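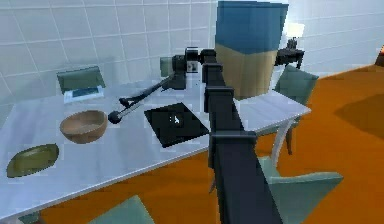
Mendilent has opened paid access to Stalter, a simulation package for testing household manipulation routines before they are run on hardware. The release contains 3,822 task layouts built from 267 furnished rooms, each of which can be loaded with a choice of arm. In a typical dining layout, a black arm reaches over a white table with its gripper near a wooden bowl, while an open laptop and a flat square tray take up much of the remaining surface. Clutter of this kind is left in place by default -- users can strip it out per object class.

Product lead Chae-won Cho said the package was priced for small integrators. A single seat costs $2,000 a year and includes the Tolentino grasp planner, which was previously sold on its own.

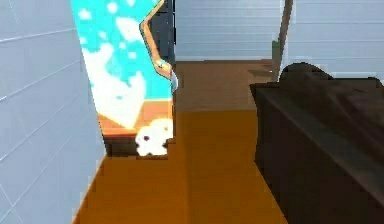
Rendering is kept simple so that large batches can run on one workstation. Mendilent lists 33 episodes in parallel as the supported limit, with contact forces and joint positions logged at every step.

Gumaro Cuevas, a controls engineer at Prusalness, has used the beta since March. He said that setup was quick but that the collision settings for soft items needed manual tuning -- a fix is planned for the next update. Floating licenses are not yet offered.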